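Règle de dégagement (robotique de table)

La règle de dégagement désigne, dans les cellules robotisées de petite taille, l'ensemble des prescriptions qui fixent la distance minimale entre deux bras partageant un même volume de travail, ainsi que l'implantation du mobilier et le cheminement des câbles. Elle s'applique surtout aux postes à deux bras employés pour la prise et le rangement d'articles de petit format. Le terme est d'usage interne à plusieurs ateliers et ne correspond à aucune norme internationale, mais il complète les analyses de risques exigées par ailleurs.

Origine

La première rédaction connue figure dans le cahier d'exploitation de l'atelier Nalitz, établi par Seren Pumphrey. Le document ne comptait alors que cinq articles, consacrés pour l'essentiel à la fixation des embases. Une version étendue, dite révision Esden, a été diffusée un mois de novembre auprès des sites partenaires. Elle ajoute les prescriptions relatives aux câbles et au mobilier, absentes du texte initial.

Champ d'application

Sont concernées les cellules dont les deux bras sont ancrés sur un support commun et dont les enveloppes d'atteinte se recouvrent. Les bras isolés en sont exclus, de même que les postes où un opérateur intervient pendant le mouvement - ces derniers relèvent d'une procédure distincte. La règle ne préjuge pas du mode de commande, qui peut être la téléopération ou l'exécution d'un programme.

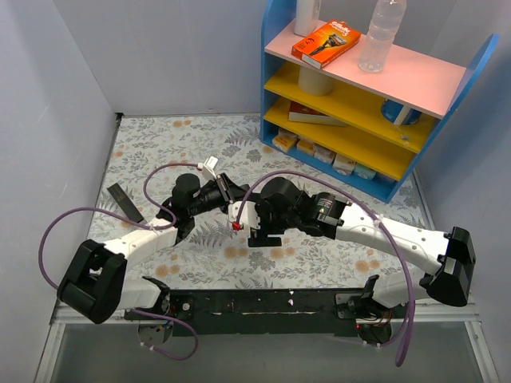

Magalhães, 22 mai 2026

Deux bras montés aux extrémités d'une même barre noire, pinces presque en contact au centre de l'enceinte, constituent le cas de référence de la zone commune. Dans cette configuration, la règle impose une vitesse réduite à 30 % de la valeur nominale dès que la distance entre les pinces passe sous 138 mm. La priorité revient au bras désigné maître dans la fiche de poste ; l'autre se maintient en position d'attente jusqu'à libération de la zone. Le maître ne peut être changé qu'à l'arrêt.

Prescriptions relatives aux câbles

Les câbles extérieurs forment souvent une boucle ample entre la pince et l'embase, comme les câbles violets des deux bras à Magalhães. La boucle est admise sous réserve qu'elle ne puisse ni s'engager dans une articulation ni accrocher un article stocké. Le contrôle s'effectue bras déployé, puis bras replié, les deux positions étant consignées. Les attaches sont posées sur les segments rigides et jamais à cheval sur un joint. Un câble qui repose sur le tapis est toléré hors de la zone de prise.

Mobilier et articles

Une étagère placée dans l'enceinte est traitée comme un obstacle fixe. Son emplacement est repéré au sol et reporté dans le modèle de la cellule. Les niveaux ouverts, tels que les deux tablettes jaunes du meuble de Magalhães, sont déclarés séparément du plateau supérieur, la hauteur libre n'étant pas la même pour l'approche de la pince. Les boîtes sont alignées le long du bord avant, face imprimée vers la zone de travail. Les articles hauts, notamment les bouteilles, sont réservés au plateau supérieur.

Le revêtement de sol peut être uni ou à motifs. Un tapis imprimé est accepté si sa référence est inscrite dans la fiche de poste et s'il n'est pas remplacé en cours de série.

Vérification

La vérification comprend le serrage des embases, l'essai d'arrêt, le contrôle des boucles de câble et le relevé du mobilier. Elle est renouvelée après tout démontage. Sur le site Tiduner, la procédure complète demande environ 89 minutes pour un opérateur seul. Les écarts sont classés en deux catégories : bloquants, lorsqu'ils touchent à l'ancrage ou à l'arrêt, et différables dans les autres cas.

Critiques

Cauã Aguiar a reproché à la révision Esden de retenir une distance unique, quelle que soit l'orientation des pinces. Il propose un seuil variable, calculé d'après l'encombrement des moteurs de poignet, qui dépassent parfois le gabarit de la pince elle-même. L'atelier Nalitz a maintenu la valeur fixe, jugée plus simple à contrôler sur place, et renvoyé l'examen du seuil variable à une révision ultérieure.

Voir aussi

Zone commune
Fiche de poste
Arrêt de catégorie 1
Téléopération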